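I have owned the same cordless drill battery for longer than I have owned my couch, and last month it finally stopped holding enough charge to sink one screw. So naturally, instead of buying another, I spent three evenings reading about what goes on inside the thing.

The short version is that most rechargeable cells keep their lithium tucked between layers of graphite. It works fine. It's also a bit like a parking garage, in that you pay for a great deal of concrete per car. Silicon holds far more, but it swells as it fills up and shrinks as it empties, and after enough rounds of that it cracks itself to pieces. I know the feeling.
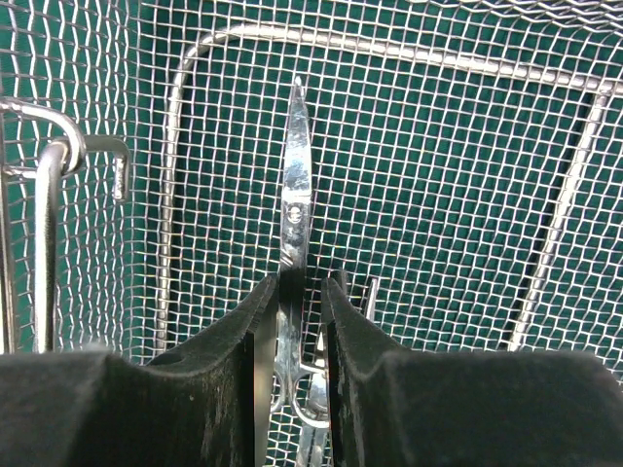
Scissors, closed, points up.

What got me hooked was a paper on sodium. Sodium is cheap and it's everywhere, including on my fries, and the cells behave well enough in the cold to make anyone with a car and a February driveway pay attention. The catch is weight. A sodium ion is bigger and heavier than a lithium one, so the pack comes out larger for the same range. For a phone that's a dealbreaker. For a gray box bolted to the side of a garage, who cares? The garage isn't going anywhere.

A small outfit called Pirnivine says its test cells went through 3,000 cycles and kept most of their capacity. "Most" is carrying a lot of groceries in that sentence. I wrote to ask how much, and got a very friendly reply about their vision.
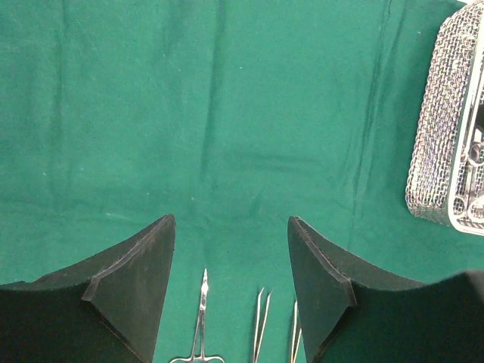
Daranee Saithong wrote to me after my last battery post to say that cycle counts mean very little without the temperature and the charging speed next to them, and that I should stop quoting them as if they were mileage. Fair enough. I went back and looked, and the Pirnivine sheet gives a temperature of 30 degrees Celsius and is silent on speed. I have quoted the cycle count anyway, a few lines up, because I am weak.

Then there's Cinusura, who are going after the separator, the thin porous sheet that keeps the two halves of a cell from meeting. They've put a ceramic coating on theirs. I find separators oddly soothing to read about. Their whole career is being in the way of the right things.
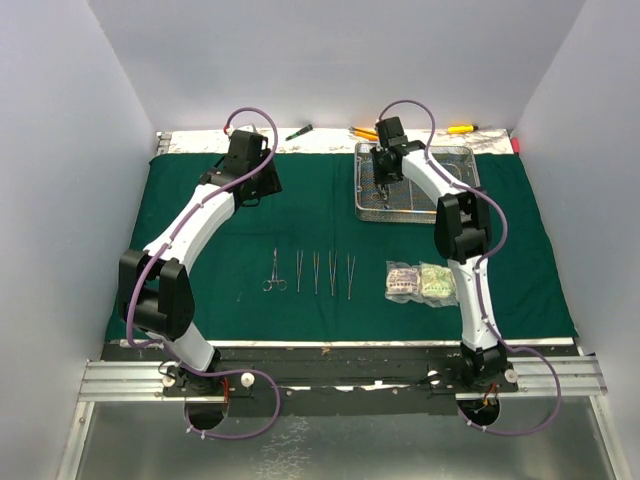

Two arms, one green drape.

As for my drill, a replacement pack from the hardware store in Paltbridge cost more than I paid for the drill, charger and carrying case together. I stood in the aisle for a while. Then I bought it, drove home and sank the screw. The shelf is still crooked, and I can't blame the chemistry for that one.

Next time: solid electrolytes, if I can get through the Higuchi review without falling asleep on it again.

1,803 views | 30 comments | Print this post | E-mail to a friend

Contact | Copyright Bevan Tuhiwai, all rights reserved | Back to top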